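Flora Pollock
28 May 2022
Filed under: Desk & Office / Sorting Out / Threads

Finally doing the mice. Wireless ones, the computer sort. Every desk that got cleared at Saremwood over the winter seems to have sent its mouse to me, and they've been in a box under the printer. Thread as I go.

Tipped the box out to start with. 38 of them. I had guessed a lot fewer. Also in the box: two dead batteries, a USB lead and a biro.

The plan is three trays. Cream is for mice that work and have their receiver. Blue is for mice I need to look at again. The third tray is for the ones that are going to be recycled. Anything I haven't got to yet stays out in front of the trays.

I did think about sorting by colour, as it would look nicer. But the people asking for a mouse don't ask for a colour, they ask for one that works.

First job with each mouse is the battery door. Take it off and look at the contacts. If there's green or white crust on them, it goes in the blue tray and I carry on. Don't stop to clean one in the middle of sorting or you'll be there all day.

Second job is the receiver. On most of these it's tucked in beside the battery. On a few it has its own slot underneath. If it isn't in either place, it's probably still plugged into somebody's old laptop.

First few white ones done.

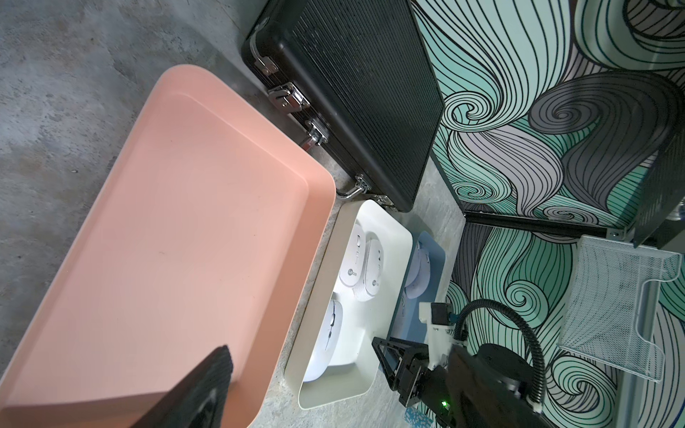
Cream tray started, one in the blue, pink tray still empty.

The white ones are easy to mix up. At least one of them says Lecoo in a round logo on the top, so I've been putting a bit of masking tape on the bottom of each mouse and a matching bit on its receiver. Same number on both. Pencil, as biro smudges on the tape.

If you take one thing from this thread, do the tape before you plug anything in. I had three receivers out on the table at once earlier and had to try each mouse with each one.

Testing. I put a fresh battery in, plug the receiver into the old laptop and open a blank text document with plenty of lines. Left click, right click, drag to select, scroll down, scroll up. Half a minute each. The scroll wheel is what goes first on the ones I've seen. It jumps back up when you're going down.

A jumpy wheel goes in the blue tray. Sometimes it's only fluff, and a puff of air and a few minutes of spinning it will sort it. If it's still doing it after that I let it go.

Use one good battery for all the testing and move it from mouse to mouse. Fraser Drummond lent me a battery tester last year and I checked the loose ones from the box with it. Most were flat. They're in a jam jar to go to the shop with the battery bin.

Tea. Back in a bit.

Right. Receivers missing so far: 11. That's a lot. I've messaged Beathag Crichton at Saremwood to ask if somebody can look in the backs of the old machines before they go in June.

Until she answers, the mice with no receiver are in a bag with a label on it. I don't want them in the blue tray with the ones that need cleaning, or I'll forget which is which.

Cleaning, for the ones that are worth it. Battery out. Cloth just damp with a drop of washing-up liquid, wrung out hard, over the top and sides. Cotton bud round the wheel and along the gap between the buttons. Dry cotton bud for the sensor window. The little slidey feet underneath pick up a ring of grey muck, and a wooden cocktail stick gets it off without scratching.

Leave them an hour with the battery door off before you put anything back in.

Moving on to the coloured ones. I'd kept them separate, mainly so I'd know where I'd stopped. Pale pink and lavender ones in this lot. I like the lavender.

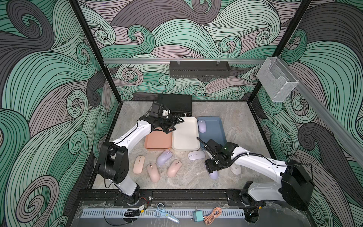
Should the battery stay in a mouse that's going to sit in a cupboard?
Take it out. A battery left in for months can leak and ruin the contacts, so store the mouse empty and keep the battery in its own packet.

For putting them away, I'm using freezer bags, the small size. One mouse, its receiver in its slot, tape numbers matching, bag squeezed flat. They stack in a shoebox standing on end so you can see the colours from above.

If a mouse has an on/off switch underneath I turn it off, even with the battery out. Then the next person switches it on, it works, and they don't think it's broken. I've had two handed back to me as broken that only wanted switching on.

The recycling ones go to the electricals bank by the supermarket. I keep any receiver with the mouse it belongs to. I used to hang on to the odd receivers in a tin and I have never found a use for a single one.

Things I'd do differently. A bigger cream tray. More tape. Write the list as I go, not at the end from memory, which is what I'm doing now on the back of an envelope.

Message from Beathag C. She's found some receivers in a drawer and will post them over. No idea yet whether they're for my mice or for somebody else's. I'll try them against the labelled bag when they come.

Stopping for today. The box from under the printer is folded flat and in the paper bin. Wheels to look at next.

Comments

Bríd Egan
Doing this with keyboards at the minute and the tape trick is going straight in. Do you number in one run or start again for each colour?

Flora Pollock
One run. I tried starting again for each colour and ended up with two number fours.

Fraser Drummond
Keep the tester as long as you need it. Check the new batteries too, I had a packet from the back of a drawer that were nearly flat before I opened it.

Beathag Sutherland
For the crust on the contacts, white vinegar on a cotton bud, then a dry one. Saved a few of mine that way. Wouldn't bother if the spring has gone brown right through.

Flora Pollock
Thanks, will try that on the blue tray ones.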